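OK, a few people asked what I do all day now that I've gone quiet on here, so, a thread. I collect demonstrations for a robot policy. In simulation, from my kitchen table, with a headset that leaves a dent in my forehead.

The project is called Plosard. The target is 2000 good episodes of tabletop stuff and as of this afternoon we have 1002. So I'm past halfway and I'm going to be insufferable for the rest of the evening.

An episode is one go at one task, start to finish. I drive both arms, the software logs joint angles and every camera, and at the end I hit keep or toss. Then it reshuffles the room and off we go again.

The room I've been in lately is the study. Dark walls, big window, desk with a plant on it. I've spent so much time there that I have opinions about the paintings (the orange one is good, I would hang the orange one).

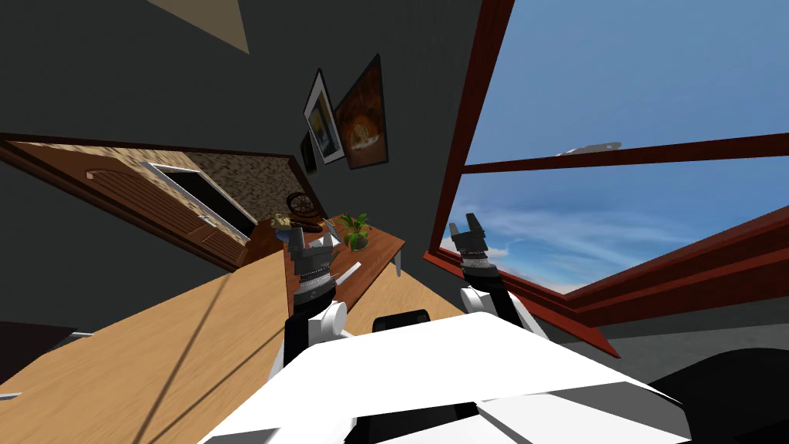 The instruction text for this batch is stuff like "reach to the white stick on the desk." Sounds like nothing! But the learner needs to see it done slow, fast, from the left, from the right, with a bad start and a recovery. If I do it the same pretty way every time it learns exactly one path and falls apart the second the desk moves.

Recoveries are my favorite thing to record, by the way. Miss on purpose, back off, try again. My first batch had none because I was proud of how clean I was. The policy trained on it would miss once and then just hover there forever, poor thing.

We log a head view and a wrist view. When I review, I watch the wrist view by itself first. If I can't tell from that what the hand is up to, I go back and check it against the head view before I decide anything.

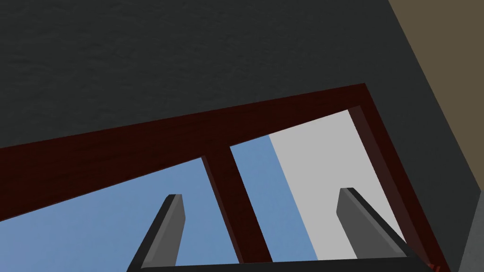

Lighting and camera angle get shuffled too, and that's where most of my tosses come from. I keep 2 out of every 3 takes on a good day. On a bad day I'm not telling you.

Somebody asked why not script it. We did! Leclerc is our scripted planner and it made the first pile of data for Fundus, the older model. Very tidy arm motions, all of them kind of the same. Mixing in human takes helped a lot more than adding more scripted ones -- at least on our tasks, don't quote me on yours.

Gear question, since it always comes up: the controllers are Humeck, the small ones. Trigger closes the fingers, grip button freezes the arm so you can shake your hand out. I use the freeze constantly. My left thumb is filing a complaint.

If you're starting your own set, name your batches properly from day one. I have a folder called "study_new_new" and I have no idea what changed between that and "study_new." That was in August and I'm still mad about it.

Anyway, break's over, tea's cold, headset's charged. Next up is the same desk with the plant moved. I'll post the final tally when I hit it -- or when my thumb quits, whichever's first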